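Tips: clearing the odds-and-ends bin (and can a robot do it for you?)
Jul 17, 2026, by the Floreo household desk

Every August somebody tells me a machine will soon tidy the garage. Cistden say theirs will sort a mixed bin. I'd keep your own hands free a while longer.

Sorting is harder than it sounds. A cloth changes shape each time it is picked up, small round things roll under big square ones, and whatever sits against the wall leaves no room for fingers of any sort. At the Cenadport open day I timed one machine at 9 minutes for a tray I'd have cleared in around 2.

Until that improves:

Take cloths out first. They hide things.
Lift flat boxes by the short end and check underneath.
Stand blocks and cases upright along one side.
Put caps, wheels and other small round bits in a jar.
Clamp a light bin to the bench before you rummage.
Stop after 20 minutes and have a cup of tea.

Comments

My son's school had one on show. Very good with cubes, hopeless with a sock.

Bit harsh. Mine does the floors every night and I wouldn't be without it.

The jar tip works, I've got 22 of them now and no shelf left.

Last updated: July 2026 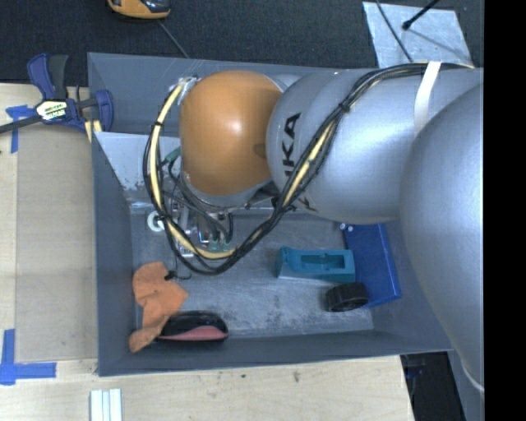
Cloth, a block and a flat blue box, still in the bin.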